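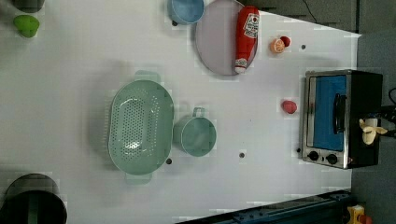

3.2 Sorting habits in shared kitchens

We surveyed 243 households in Mirkar and Viltard on how they store everyday kitchenware. Most kept cups near the sink and strainers wherever they fit. Figure 4 shows items of the type named in the survey: a colander, cups, a plate, a sauce bottle.

Fruit was harder to place. Bananas had no fixed spot in 50 homes.

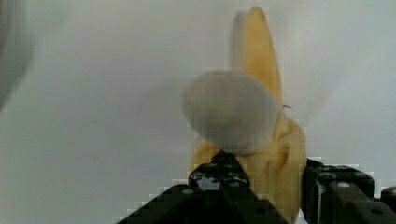
One respondent in Viltard wrote that fruit left in a closed cupboard gets forgotten, so hers stays on the counter all week. Others in town gave similar answers.

Condiments split the sample by town – Mirkar homes favored the fridge door, 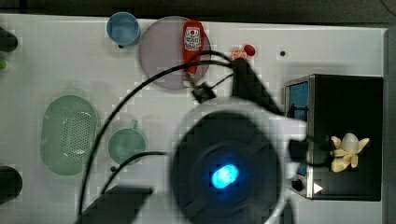
while Viltard homes left bottles out beside the plates. Household size made little difference to either habit.

Figure 4. Common kitchenware and food.

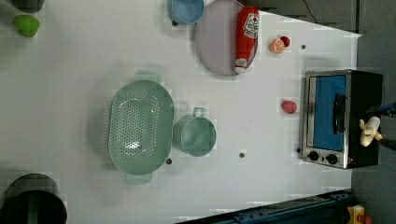

Shelf height was recorded on Thursday visits only and is left out of the totals.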